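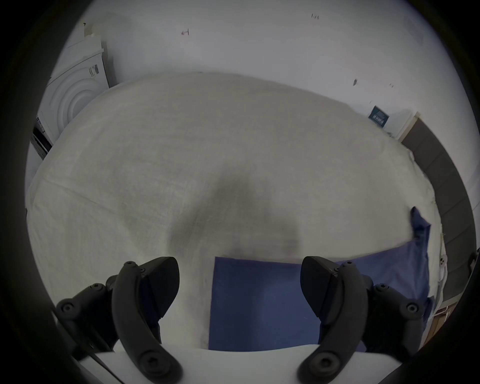 Can a robot make your bed?

Machines have been helping at home for a long time. A washing machine washes clothes. A dishwasher washes plates. Some homes have a small round cleaner that drives over the floor and sucks up crumbs. So it is fair to ask why you still have to make your own bed.

The short answer is that robots can do parts of the job, some of the time, and slowly. Most homes will not have a bed-making robot for a while yet. This page explains why.

Easy jobs and hard jobs

Think about a washing machine. You put the clothes in, shut the door and press a button. The machine turns a drum, lets water in and pumps water out. It does the same things in the same order every time. It doesn't need to know which sock is yours, or even that socks exist.

Now think about folding those same clothes. Somebody has to pick up one shirt from a pile, find the sleeves, lay it flat and fold it. The shirt will never be in the same shape twice. People find this boring. Robots find it very hard.

Why cloth is a problem

A mug is a rigid object. If you pick it up and put it down again, it is still shaped like a mug. A robot can learn where the handle is, and the handle stays there.

Cloth is different. When you drop a blanket it can land in more ways than anyone could ever list. Corners get tucked underneath. One fold hides another. A robot looking at a heap of cloth has to work out which bit is the edge and which bit is only a crease. It may also have to guess where the hidden corners are.

Cloth also changes shape while you are holding it. Pull one corner and the middle moves too. You know this without thinking, because you have been pulling on sheets and jumpers since you were a baby.

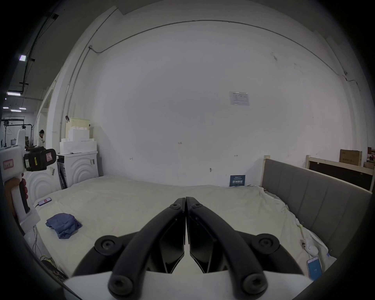
A gripper with two black jaws. The blue-purple cloth on the left of the bed is bunched into a pile.

Fingers for a robot

Your hand has five fingers, and your skin can feel very light touches. Many robots have a gripper with only two fingers, which open and close like tongs. Two fingers are enough to pinch the edge of a sheet. They are not so good at smoothing it out, and they can easily pick up two layers when only one was wanted.

Try it yourself. Lay a tea towel on a table and fold it in half using only your thumb and one finger on each hand. Then crumple it up and try again with your eyes shut. The second go is much harder.

How robots learn a chore

In the past, engineers wrote out every movement a robot should make. Move forward, close the gripper, lift, move left. This works well in a factory where each part arrives in exactly the same place. It works badly in a bedroom.

Today many robots learn from examples. A person does the chore while a camera records it. Sometimes the person uses a hand-held gripper instead of bare hands, so that the movements are ones a robot could copy. A computer then studies the recordings and looks for patterns.

It needs a lot of them. Kimutai Magesa works on a bedding project called Prornari, and his team had collected 3,661 recordings by the end of June.

"If you only show it one blanket, it only knows one blanket," he says. "We change the cloth, we move it, we crumple it up. Then we do it again."

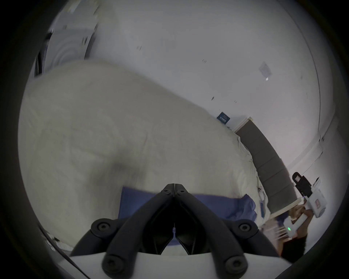 A big, thick duvet brings troubles of its own. It is heavy, and it can be wider than a robot arm can reach. A person will walk round to the other side of the bed or give the whole thing a good shake. A robot fixed to one spot can do neither.

Counting the tries

Kimutai's team tested their robot on a simple task: fold a small blanket in half. They gave it 100 tries with a blanket it had practised on, and then 100 tries with one it had never seen. It did well with the first. With the new blanket it often missed the corner, and 3 times it let go and folded nothing but air.

So what can they do now?

Robots can carry boxes in warehouses and clean floors. In laboratories they can fold towels, although a child could often do it faster. Making a whole bed, in any bedroom, with any bedding, is still too much to ask.

Words to know

Gripper: the part of a robot that holds things.
Rigid: stiff, and not easily bent.
Recording: a saved film or set of movements that a computer can study.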